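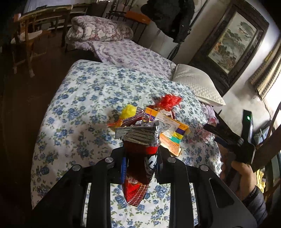
The Widine release of Semlow season 3 has lower picture quality than the disc set, and I would like to know if other people get the same result. I logged the video bitrate on the runway segment of episode 4 and it averages 1299 kbps at the top tier. The disc never gets anywhere near that low. The talking-head interviews hold up, with a locked camera and a plain wall behind the contestant. The runway does not. Ngân Võ's final look is pleated foil lamé with a red sash, and it is the same sort of problem as the crinkled silver foil in my picture: a run of bright horizontal folds sitting directly on a strip of flat, saturated red. On the disc each pleat has its own edge. On Widine the pleats merge whenever she turns, and the red bleeds into them by a pixel or two.

Player is a wired set-top box, no other traffic on the network. I also checked episodes 1 and 2 and they behave the same way.
- posted by pleatcounter, 12 October 2021

The red bleed is not a bitrate problem. It is 4:2:0 chroma subsampling. Color is stored at half resolution in each direction, so any hard edge on saturated red will spread. The disc has it too. Your TV may be hiding it with better chroma upscaling on that input.
- lowerthird

I know what 4:2:0 is. The disc is also 4:2:0, played through the same input on the same TV, and the spread is visibly smaller. Subsampling accounts for some of it. The rest looks like coarse quantization of the chroma planes.
- pleatcounter

Which disc set? There are two. The first pressing came straight from the broadcast masters. The Valtonen reissue was regraded, credited to Marama Sutcliffe in the booklet, and the reds were pulled down in that one. If you have the reissue, you are comparing two different grades and the bleed will be less visible for that reason alone.
- tapevault

Reissue. I did not know about the grade. That weakens the red part of the comparison. It does not change the pleats.
- pleatcounter

It might change the pleats a little. The reissue also has lower peak highlights on the runway. The broadcast master clips on anything metallic, so there is less detail to encode in the first place. I would compare against the first pressing before blaming the encoder.
- tapevault

I have the first pressing. Stepped through the Võ walk frame by frame, 387 frames from the curtain to the judges' cut. Results:

Highlights clip on the front-facing pose on both the disc and Widine. Same shape, same frames. That part is in the master.

Pleat detail on the turn is present on the disc and gone on Widine. That part is the encode.

Red bleed is slightly worse on Widine. I would not have noticed it without stepping.

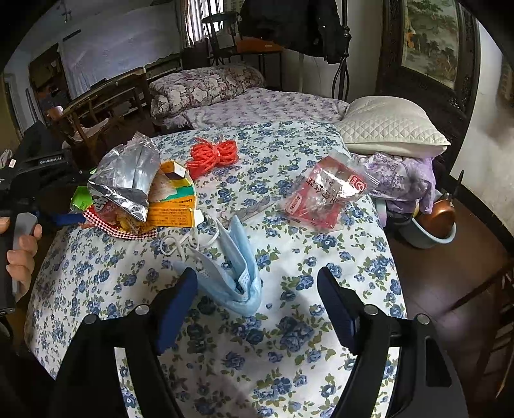

There is one more variable, the deinterlacing. The show was shot interlaced, and the disc leaves it that way for the player to handle. Widine has converted it to progressive by dropping every second field, so half the motion is gone along with a good part of the vertical detail. Horizontal pleats are close to the worst case for that. Vertical pleats should survive better, and the column dress in episode 2 does look cleaner.
- fieldorder_bff

Disagree that it is a field drop. A plain drop would give stair-stepping on diagonals, and the stage truss in the wide shots is smooth. I think it is a blend. Look for ghosting on the crane shot.
- lowerthird

Checked the crane shot. No ghosting on my end. The truss is smooth because it is out of focus in most of the wides. Try the judges' desk, where the front edge is sharp and runs at an angle. It steps.
- fieldorder_bff

The desk does step. I will accept field drop for the wides. I am still not convinced that the backstage segments got the same treatment, they look softer in a different way.
- lowerthird

Backstage was shot on smaller cameras. They were soft on broadcast too.
- tapevault

Has anyone tried the Plukeck app? It carries the same season in some regions, and the file may have come from a different supplier.
- sashday

Tried it in January. Same stepping on the desk, slightly higher bitrate, and the end credits are squeezed. I would guess the same source file with a new encode. If so, more bitrate does not help and somebody has to go back to the tapes.
- fieldorder_bff

Then I will get a first pressing and rerun the episode 4 numbers against it. I will post the per-segment bitrates in this thread, with the interviews kept separate from the runway.
- pleatcounter

Please include the lip sync segment. The strobes there break everything.
- sashday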